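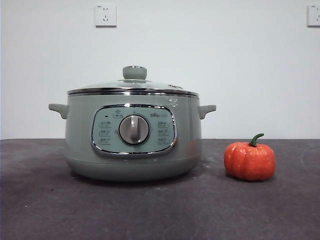
*The green electric pot and one of the small pumpkins.*

**Pumpkin soup month in the shared kitchen**

The electric pot is back on the counter for October and can be used by any member who signs the sheet on the pantry door. It has side handles, a see-through lid and one large dial on the front. Please leave the printed instructions in the drawer under the kettle – they went home with somebody last spring and Perihan Uysal had to get new copies made.

We have 40 small orange pumpkins from the Tedix allotments. They are in crates by the back door. Take one or two per household to start with. Anything left after 18 October 2023 goes to the lunch club.

Small pumpkins are slow to peel raw, so most of us don't. Rūta Laur's method is to halve them, scoop out the seeds and cook them skin side down in an inch of water until a spoon goes through easily. The flesh then comes away from the skin in one piece. Two pumpkins, one onion, a potato and a quart of stock make enough for four people. She adds the salt at the end and no cream. Algirdas Priedītis puts in a spoonful of mustard and says it needs it. Try both.

A few notes on the pot:

- Fill it no more than two-thirds full. Pumpkin soup spits when it thickens.
- Turn the dial back to off and unplug it before you lift it.
- Use the wooden spoons. The metal ladle is for serving from bowls only.
- Wash the lid by hand and dry the rim.
- Don't put the body of the pot in the sink. Wipe it out with a soft cloth.

The seeds are worth keeping. Rinse them, dry them overnight on a dish towel and roast them with a little oil. Vaida Uibo is collecting unroasted ones for planting – there is a labeled jar on the windowsill, and she would like them clean, with no pulp.

Last October the kitchen served 528 bowls of soup, and we ran out of lids for the take-home tubs in the second week. If you have spare tubs with lids that fit, leave them on the shelf by the fridge. Recipes for the winter sheet can go in the folder next to them.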